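Print this page | E-mail this page

Ulla round table, large, slate grey

Kandpal Furniture Hire, Grevley depot. Covers Grevley, Tindunville and the villages between.

Our most booked table. Big round top, dark slate grey with a gloss finish. Goes out for meetings, craft days, packing and sorting, suppers. Hire by the day or by the week. Ask for the weekly rate, it's a lot kinder on anything past a long weekend.

What you get:
Table top and base
Felt feet for hard floors
Polishing cloth (please send it back, we keep losing them)
Delivery and collection, ground floor

Not included: chairs, cloths, lamps. All can be added, see the end of the page.

Delivery takes 2 people. Doorway needs to be clear, stairs by arrangment only. If the lift is small tell us when you book and not when the van's outside. We phone on the way.
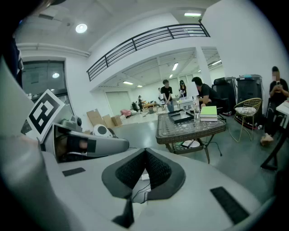 Where to put it. The Ulla wants a hard, level floor, concrete is ideal, carpet is fine if it's short pile. Big plain rooms suit it, white walls, grey floor, a railed mezzanine over part of the space. Do have a think about lights though. The top is glossy and round ceiling lights will show up in it as pale spots. Doesn't bother most people. If you're doing close work, shift the table a bit or ask for the matt cover, which drops on in a minute or so. Under a mezzanine is fine for us, we just need room to tip the top up on its edge when we bring it in.

Keep it away from radiators. Leave space to pull a chair right out and still walk behind it.

Using it. Top takes a crate in the middle with plenty of room left for elbows. Lift crates on and off, don't drag. Hard plastic will mark the gloss if there's grit underneath and we do charge for a re-polish. Felt pads for crates and speaker stands are free, 2 sets per booking. Cables: run them off the back and tape to the floor, not to the table!! Tape lifts the finish.

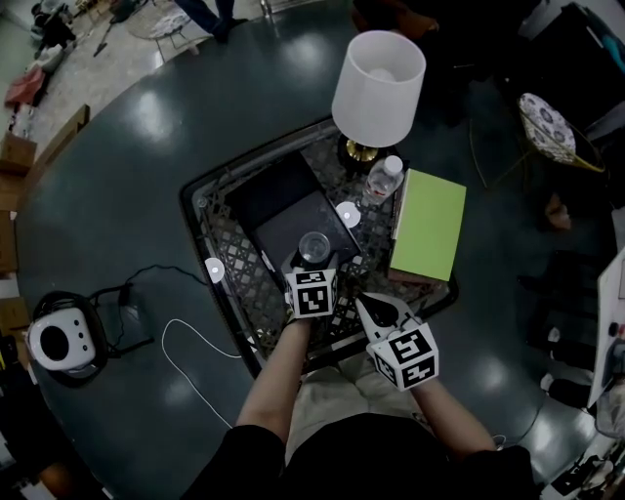
Ulla table in use, with black crate, table lamp and white speaker.

Cleaning. Soft cloth, warm water, drop of washing up liquid. Dry it straight after or it streaks. No scouring pads, no spray polish. Coasters under hot mugs please. Wax comes off with a plastic scraper, call us if unsure.

Deposit is £60 per table, back to you after collection once we've had a look at the top. Small scuffs on the base we dont worry about.

Changes to a booking: 2 days' notice, otherwise we keep the delivery charge. Extra days are usually no problem, ring before noon.

Can be added:
Round chairs, padded seat
Small round side tables
Table lamps with fabric shade (bulb fitted)
Matt cover
Round cloths, white or oatmeal. Oatmeal is out of stock until July

Want to see one first? There's normally an Ulla set up at the Grevley depot, round the side by the loading door. Phone ahead in case its out on hire.

Last updated: May

Contact us | © Kandpal Furniture Hire, Grevley | Back to top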